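Fluvar review: a celebrity news app for people who follow too many people

Posted May 18, 2025

I follow 274 actors, models, singers and reality TV people across four social networks, and keeping up with them had turned into a chore. Fluvar is meant to fix that. You give it your list, it pulls in public posts and entertainment headlines, and it puts them in one feed. I paid for a year, which came to $56, and have used it every day for two months on my phone and an older tablet.

Setup was slower than I expected. You can import a list, but the free version stops at 200 names, and the paid one still asks you to confirm each account so you don't end up with a fan page. It took me an evening. Bjarke Hviid, who runs the forum where I first read about the app, told me to skip that step and fix mistakes later. I wish I had listened, as it only got three of mine wrong.

The feed is the best part. When a story breaks, Fluvar groups the original post, any reply from the person's publicist and the write-ups under one heading. If a couple has split up and fifteen sites are running the same two sentences, you see it once. Rumours are marked as rumours until somebody involved has commented. I tested this over a month of engagement stories, and the label was right most of the time. It did leave one "confirmed" tag on a story for a day after the singer's team had denied it.

Leaked and private photos are filtered out by default. You can turn the filter down, but not off. I think that is the right call, although some forum members have complained that it hides ordinary beach photos as well. It does. A swimwear model I follow has half her posts behind a grey panel, and you have to tap each one.

Notifications need work. The default setting sends everything, including birthdays. I turned off all but two types and it has been tolerable since then.

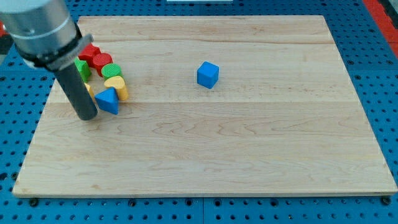 Sorting is done with favourites groups, and you get four of them, each with its own colour. I use one for film people, one for music, one for reality shows and one for influencers. The colours are red, green, yellow and blue, the same as the small blocks clustered on the board in the photo, and they can't be changed. My partner has trouble telling the red from the green on the tablet, so a choice of colours or a small icon would help. You also can't put one person in two groups, a nuisance with singers who act.

I compared it with Skulley, which is free and has ads. Skulley is quicker with red carpet photos and has a better search. It also repeats itself constantly and makes no effort to separate rumour from fact. If all you want is something to scroll on the bus, it will do.

Support answered my one question in two days. Ivars Vasiliauskas on their help desk said a web version is planned for July, with a fifth favourites group.

I'll renew if the web version shows up.

Good: grouped stories, rumour labels, no ads
Not so good: fixed colours, noisy notifications, slow setup
Rating: 4 out of 5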